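4. Folding and putting away the cloths

By now you will have your Preltari tubs washed and ready, so all that's left is the folding, which many people find rather soothing once they get into the swing of it. Do take your time with the first couple of cloths (the rest go much faster, we promise!).

Before you start, spread a covering over the table and let it hang a little over the front. A few ridges in it won't do any harm, but smooth out the biggest ones if you can.

1. Put one open tub on the left side of the table, with its long side running away from you. If you are left-handed, swap everything round.

2. Lay the cloth on the right and fold it in half, bringing the two short edges together.

3. Fold it over once more, until you have a flat rectangle that will sit comfortably on the floor of the tub.

4. Run your palm from the middle out to the corners. Corners love to pucker, so give each one a gentle tug.

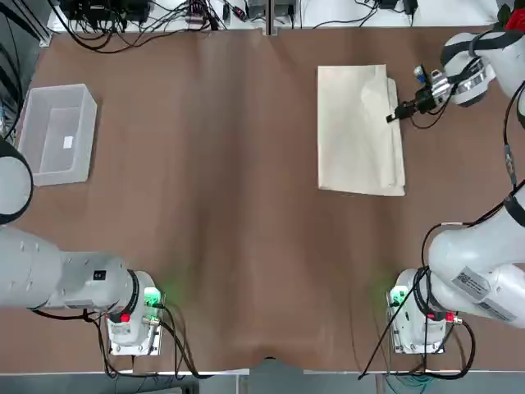 Fig. 6. Tub on the left, folded cloth on the right. The cloth still has a pucker near its upper right corner.

5. Lift the cloth with both hands, keeping the folded edge towards you, and lower it into the tub. Carry on until the pile reaches the top, and please don't press it down to squeeze in one more.

Note: The small white label in the bottom of the tub can stay where it is. If you like to write on yours, do it before the first cloth goes in, as it's a fiddly job afterwards.

Note: Shiela Dela Peña, who wrote the first version of this guide, always folded her thicker cloths just the once and gave them a tub to themselves. We think it's a lovely way to do it if you have the shelf space.

Caution: Never put a cloth away damp. Leave it to air overnight if you are in any doubt at all.

Caution: Do not stack more than 2 full tubs, and keep them away from radiators.

When the tub is full, fit the lid and go on to section 5, Choosing a shelf.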